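Cordeiro Work Table with Rounded Corners and Cable Hole

Home > Tables > Work tables > Cordeiro

Article number: 2000-23
Made by: Stosis
Delivery: flat in one carton, legs packed separately
Available from: May

The Cordeiro is a work table for offices, classrooms, hobby rooms and any other place where people need a calm surface and one hole for the cables. We have sold it for several years and it is still the table that our customers order again when they get a second room. The shape is simple. The top is wooden, in a light tone with a little pink in it, and the corners are rounded so that you do not catch your hip or your sleeve when you walk past.

Many customers ask us if the pink is strong. It is not strong. In the morning, with light from a window, you will see it as a warm pale wood. Under white ceiling lamps the pink comes forward a little more. If you want to put it beside furniture you already have, please order the colour sample first. The sample is free and you can keep it.

The top

The grain goes along the length of the table and it is faint, so papers and small parts are easy to see on it. The surface is smooth but not shiny. For everyday cleaning use a soft cloth with lukewarm water and a drop of washing-up liquid, and afterwards a dry cloth. Pencil comes off with a normal white rubber if you do not press too hard. Ballpoint and marker are more difficult and should be wiped as soon as possible. Old lines can become paler but will perhaps not disappear completely. Please do not use scouring powder or the rough side of the sponge. It will take away the lines and also the finish.

The cable hole

The hole is small and round, with a grey rim, and it is placed towards a back corner, where it does not disturb the person who is working. The plug of a lamp or a phone charger goes through without problem. Large square power supplies do not go through, so for these you put the power supply under the table first and bring only the thin end of the cable up. If you are left-handed, you can turn the table top when you assemble it and have the hole at the other end. The screw holes underneath are the same in both directions.

The rim can be pulled out for cleaning. Push it back with your thumb until you hear a click.

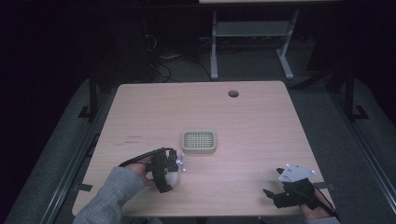
Cordeiro table top in use, with a small grid-top basket and the cable hole near the corner.

Small baskets for the table top

We are often asked what to put on the table to keep small things in one place. Our own choice is the Grolo series of small square baskets. They have rounded corners like the table, and they are low enough that you can reach over them without knocking them down. The Grolo comes in several pale colours which go well with the wood tone. It is sold separately, one piece or a set of four.

Legs and floor

The legs for the Cordeiro come from the Forken range. You can choose between fixed height and adjustable height. The adjustable legs move in steps, and you need one person at each end to change them. It is better to take everything off the table before. On carpet the feet stand well without any extra part. On tiles or wooden floor we recommend the felt pads, and you find them in the small bag together with the screws.

If several tables stand in the same room, please leave a free way behind each table for the cables. A cable clip for the underside is included, and more clips can be ordered as spare parts.

Assembly

You need a cross-head screwdriver and a blanket or the opened carton to protect the top. Lay the top with its face down, place the legs, and put in all the screws loosely before you tighten any of them. One person can do it in 30 minutes. For turning the table over you should be two. After the first weeks of use please tighten the screws again.

Edivaldo Rezende from our workshop has written the assembly sheet, and he also answers the questions which come in by e-mail. If a screw or a pad is missing, write to him with the article number and he will send it by post without cost.

What our customers asked

Can I drill a second hole? Yes, but then we cannot take the table back. Drill from the upper side, with tape over the place, and close the cut edge with clear varnish.

Can it stand in a kitchen? For eating and writing, yes. Hot pans should always have a mat under them, and standing water should be wiped away.

Is the top sold without legs? Yes, choose "top only" in the list. The screws are then not included.

Do you take the old table with you? Only inside our own delivery area. Please write this in the comment field when you order.

Scope of delivery

1 table top with cable hole and rim
1 set of legs according to your choice
1 bag with screws and felt pads
1 cable clip
1 assembly sheet

Price of the top only: 97 euros
Delivery time: 23 days after the order
Right of return: 30 days, in the original carton

Suitable accessories: Grolo basket, Forken adjustable legs, cable clips, colour sample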